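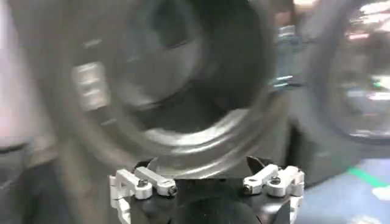
A big dark round shape, like a wheel or a tire, and a second one to the right. The floor is blue with a green stripe.

Why are wheels round?

Have you ever tried to push a heavy box across the floor? It is hard work. The bottom of the box rubs on the floor, and the rubbing holds the box back. We call this rubbing friction. Now put the same box on a cart and push again. It goes much more easily! The box has not become lighter. The cart only changed the way it moves: first it was sliding, and now it is rolling.

A wheel touches the ground with only a small part of itself at a time. When it rolls, that small part goes up and the next part comes down. The wheel does not need to scrape along the ground like the box did.

But why round? Think of a square wheel. It has corners, and each time it turns you have to lift the whole cart over a corner. Then the cart falls down on the flat side with a bump. A circle has no corners. Its middle stays at the same height all the time, and so the ride is smooth.

The parts of a wheel

In the very middle is the hub. Through the hub goes a rod, and this rod is the axle. On some carts the wheel turns around the axle, and on others the axle turns together with the wheel.

The outside ring is called the rim. Between the hub and the rim there can be spokes, as on a bicycle, or one solid disk, as on many toy cars. Bicycle spokes look very thin, but they are all pulled tight and they share the weight between them.

Around the rim is the tire. Most tires are made of rubber. Many have air inside, and the air makes a kind of cushion. If you ride over a small stone, the tire gives in a little and you feel less of the bump.

Look at the tires on a tractor the next time you see one. They have thick, deep blocks that can hold on to mud. This pattern is the tread. A racing bicycle has almost no tread, for it rides on clean, hard roads.

Friction can be a friend

We said that friction makes the box hard to push. But a wheel needs friction too. Without it the tire would only spin in one place, as sometimes happens to cars on ice. The rubber must hold on to the road to push the car forward. It must hold on again when the driver wants to stop.

So friction between the tire and the road is useful. Friction between the wheel and its axle is not so useful, and there we try to make it small. People put oil or grease in that place. Many wheels also have little steel balls inside the hub. They are named ball bearings, and they roll so that the other parts do not have to rub.

Big wheels and small wheels

The wheels of a suitcase are small, and on the smooth floor of the station at Brevthorpe they are very good. On the old stone street up to the market in Plorkcombe they get stuck in every gap. A large wheel can go over the same gap without falling in. This is why a farm wagon has big wheels and a shopping cart can have small ones.

A big wheel also goes farther with each turn. One turn of my own bicycle wheel takes me 2,076 millimeters along the road, so a bit more than two meters. After 22 turns I have gone more than 45 meters. A small scooter wheel must turn many more times for the same trip.

Try it at home

You need a bicycle, a piece of chalk, a measuring tape and a flat place without cars. Ask an adult to help you.

1. Make a chalk mark on the side of the front tire, at the bottom.
2. Make another mark on the ground just next to it.
3. Push the bicycle straight forward until the mark on the tire is at the bottom again.
4. Mark the ground in the new place.
5. Measure from the first ground mark to the second.

Now you know how far your wheel goes in one turn. Try it also with a toy car or a stroller – even a round cookie tin will work, if you roll it on its side. Which one goes the farthest?

Words to remember

Axle: the rod through the middle of a wheel.
Friction: the rubbing that slows things down or helps them to hold on.
Hub: the middle part of a wheel.
Rim: the outer ring of a wheel, where the tire sits.
Tread: the pattern on the outside of a tire.

Skarkerum Children's Pages, 2 July 2018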